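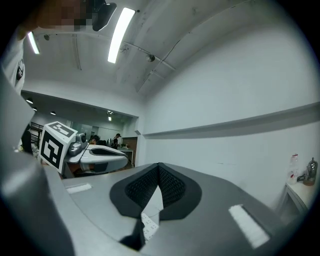
Left gripper as the right one sees it, marker cube and all. Thread on the tracking bug that ate my week.

1/ OK so a few of you asked why I went quiet. I've been rewriting the piece of our pipeline that turns hand-held gripper recordings into trajectories a policy can train on. It is the least glamorous code I own and I have so many feelings about it.

2/ Quick setup. Two grippers, one per hand, a camera on each. Every gripper gets its own pose from visual odometry. Fine for one hand! For two hands you also need where the left is relative to the right, and two separate odometry tracks will happily disagree about that.

3/ So when one camera can see the cube on the other gripper, we get a direct measurement between the hands. Big black and white squares, easy to detect, lovely. My job is fusing that with the odometry. I call the fuser Jirnex, for no reason I can defend.

4/ The bug: replay a two-handed episode in the viewer and every so often the left hand teleports. One step it's up by the right hand, next step it's tilted over like it wants a nap, then it's back. The policy was learning the twitch, too. Pak-hei Chou spotted it in a rollout before I spotted it in the data (rude, but fair).

5/ First theory was time sync. It's always time sync, right? I spent a whole day lining up timestamps between the two streams. Offset was tiny and constant. Sigh.

6/ Second theory: blur on fast moves. I threw out detections whenever the hand was moving quickly. Fewer jumps, but the ones left were the big ones, and some of them happened while the hands were nearly still. Which made me so happy, because that's a clue!

7/ If you've done marker stuff you're already yelling at me. Planar pose ambiguity. Look at one flat square from far enough away and there are two tilts that explain the corners nearly equally well. Solver picks the lower reprojection error, noise flips the winner, hand teleports.

8/ "But it's a cube, you have more than one face." Yes!! And when two faces are in view, like in the pic up top, you should solve them together and the ambiguity pretty much goes away. I went and read our code. We were solving each face alone and keeping the one with the biggest area. I wrote that. In April. With a comment saying "good enough for now."

9/ New version: all visible corners go into one solve against the cube model. If only one face is visible, keep BOTH candidate poses and let the fuser choose the one that fits the odometry since the last good fix. If neither fits, drop it and coast.

10/ Coasting is the part I'd been scared of. Odometry drifts, sure, but over a short gap it beats a confident wrong answer by a mile. I gate on the innovation now, and if we coast longer than 31 steps the segment gets flagged and doesn't go to training.

11/ Wai-kit Yu asked a very good question in review: does the cube model match the cube? We'd been using the drawing. The faces get stuck on by hand, so each one sits a hair off. I added a calibration pass that solves for the face offsets per gripper, and residuals dropped a lot. Buying Wai-kit lunch.

12/ Numbers for the numbers people. I reran 600 old episodes. Before: 31 with at least one jump I'd call a teleport. After: 8, and all 8 get caught by the coast flag. Still want to know what's up with those. I suspect a hand in front of the cube.

13/ Tooling note, because this is what saved me: I made the viewer draw the rejected pose as a ghost next to the accepted one. That took less than an hour and I should've done it first. Staring at plots for two days told me way less than watching a ghost gripper flip back and forth.

14/ Retraining on the cleaned set is running now. I'm not going to promise the twitch is gone until I see it on the arms. Last time I got excited early, Pak-hei screenshotted it.

15/ Next up is gripper width, which has its own little mess of a filter, and then maybe sleep. If you have a favorite trick for single-face ambiguity, please reply, I'm collecting them. Extra love if it runs faster than real time on a laptop.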